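Last updated: 9 Sep 2026
By Piret Sakalauskas

Section 7. Stopped during plate clearing: fault 71 (fingers closed on the dish surface)

This section covers the stop that shows on the Ridemow panel as fault 71. It applies to the Ridemow table arm fitted with the soft-covered two-finger gripper and the wrist camera. If your arm has the Clorkwood suction cup, go to Section 8.

Fault 71 means the arm has closed its fingers, moved down, and met something solid before it expected to. On table-clearing work that is nearly always a plate. The arm holds its position with the motors on and waits for an operator. It will not time out.

Read all of this section before you touch the arm. The steps are short, but the order matters.

CAUTION – The motors are still powered during fault 71. The arm may look as if it has shut down. Keep your hands out of the space between the fingers and the plate until step 4 is done.

CAUTION – Do not press Resume to clear this fault. Resume repeats the last move, and the last move was downward. One of the plates at the Negussie site was cracked this way in April.

7.1 What causes it

The arm picks up a plate by the rim. To do that it has to find the rim in the wrist camera view, open the fingers, and bring one finger down on each side of the edge. Fault 71 happens when the arm picks the wrong target on the plate and goes for that one instead.

The usual wrong target is a food mark. A streak of brown sauce on a white plate has a strong outline, often stronger than the rim itself, and the software can take it for a small object lying on the plate, such as a scrap of food or a wrapper. It closes the fingers to a point, as it does for small items, and goes to the mark.

Glare makes it worse. Glazed plates throw back a bright band along the rim when there is a light overhead, and the rim outline breaks up where the band crosses it. Plates with raised ridges or a molded pattern in the well give extra bright lines near the middle. With a broken rim and a clear sauce mark, the arm will often choose the mark.

A plate that is partly on the tray and partly on the table can also bring on the fault. The arm works out plate height from the surface it believes the plate is resting on. If it uses the table, and the plate is sitting up on a tray, the fingers get there sooner than planned.

7.2 Before you start

You will need:

– the hand controller, with its cable reaching to where you stand
– a damp cloth and a dry cloth
– the finger gauge from the Plarkness tool kit
– the fault log for the arm

Stand on the controller side of the table. Anyone who isn't working on the fault should step back behind the floor line. Leave the dishes where they are until step 6, even if a plate is hanging over the edge of the tray. Moving a plate while the fingers are down can drag the finger covers off their pins.

7.3 Clearing the fault

1. Press Hold on the hand controller. The panel light changes from flashing amber to steady amber. If it stays flashing, press the red stop button and go to 7.5.

2. Write down the fault number and the time in the fault log. Use the time on the panel, which may not match the clock on the wall.

3. Look at the wrist camera view on the panel and check it against the plate. You are looking for the fingertips at or just over a food mark, with the fingers together and well inside the rim.
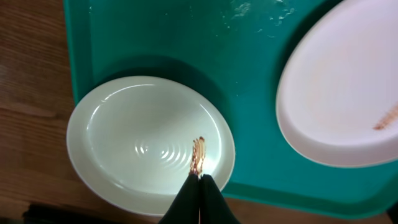
4. Select Manual, then Lift. Hold the Lift key down until the fingers are a hand's width clear of the plate, then let go. Lift moves the wrist straight up and nowhere else. Don't use the Tilt or Turn keys for this move, even if they look quicker.

5. Select Park. The arm goes to its rest position at the side of the table and the panel light turns green. Wait for green. The arm pauses once on the way, and operators have reached in during the pause thinking it was finished.

6. Check the plate. Run a dry cloth over the place where the fingers were. If the cloth catches, or you can see a line in the glaze, take the plate out of service.

7. Wipe the finger covers with the damp cloth and then the dry one. Wipe from the wrist end toward the tips. Sauce left on a cover will dry hard and reduce the grip, and the next fault you get will be a dropped plate (fault 74).

8. Check the gap with the finger gauge. Close the fingers from the panel and try the thin end of the gauge between the tips. It should not go in. If it does, one finger has been pushed out of line. Replace both fingers as a pair, following Section 11.

9. Move any plate that is overlapping the edge of the tray so that it sits fully on the tray or fully on the table. Either is fine.

10. Select New View. The arm takes a fresh picture of the table from its rest position and drops the old target. Check that the marker on the panel has moved to the rim of a plate. If it is still on the food mark, go to 7.4.

11. Press Start. Keep your thumb on Hold through the first pickup.

Note – New View doesn't erase the record of the fault. The camera view from the moment of the stop is kept on the controller until it has stored 192 of them, after which the oldest is replaced.

7.4 If the marker stays on the food mark

Try these in the order given. After each one, select New View again and check the marker.

1. Turn off or shade the light directly above the table. Often this is all it takes. The rim shows up whole once the glare is gone.

2. Turn the plate so that the mark is on the far side from the arm. The software gives more weight to things nearer the wrist.

3. Lower the Small Item setting by one. You will find it under Setup, Targets. Don't lower it by more than three in total. Below that, the arm starts to leave cutlery behind.

4. Scrape or wipe the plate by hand. This gets the job moving again but does nothing about the cause, so make a note in the log that you did it.

If the marker still will not leave the food mark, switch the arm to Rim Only for the rest of the shift. In Rim Only the arm ignores everything inside the plate edge. It will pick up plates with food still on them, so put a catch tray under the path to the bin.

Oval dishes need a separate check in Rim Only. The software was set up on round plates and will sometimes fit a circle to the end of an oval dish, leaving the marker out over the tray. Look at the marker for each oval dish before you let the arm go to it. Dishes with a raised rim are easier for it than flat ones.

7.5 If Hold does not work

Press the red stop button. This cuts motor power and sets the wrist brake. The arm may sink by up to 3 millimeters as the brake takes hold, and on a plate that is enough to add pressure. Expect to replace the plate.

With the power off, do not try to lift the arm by the gripper. Use the release lever at the back of the wrist and support the forearm with your other hand – it is heavier than it looks. Raise it until the fingers are clear, then let the lever close. Tag the controller out of use and report it. A Hold key that fails must be looked at before the arm is used again, whatever the cause of the original stop.

7.6 When to report fault 71

A single fault 71 on a shift needs only the log entry. Report it to your service contact if any of these apply:

– the fault comes back on the same plate after New View
– a plate was marked, chipped or cracked
– a finger had to be replaced
– the arm kept pushing after contact, which you may hear as a rising hum from the wrist

Send the stored camera view along with the log page. Please don't crop it. The parts around the plate help us work out which surface the arm was measuring from.

7.7 Routine checks that help prevent it

Check the finger covers at the start of each shift. They should be dry, with no shiny patches at the tips. Replace them every 2,000 pickups, or sooner if the surface has gone smooth. The count is on the Setup page under Wear.

Clean the camera window with a lens cloth. Dried splashes on the window look the same to the software as splashes on a tray, and it will spend time on both.

Run the surface check whenever the trays are changed for a different type. Put one clean tray on the table with nothing on it, select Surface, and wait for the tone. Then do the same with the bare table. The arm needs both heights. Skipping the second one is the most common reason we find for repeat faults with plates that sit half on and half off a tray.

After software updates, check that the Small Item setting is where you left it. Some updates put it back to the factory value without a message on the panel.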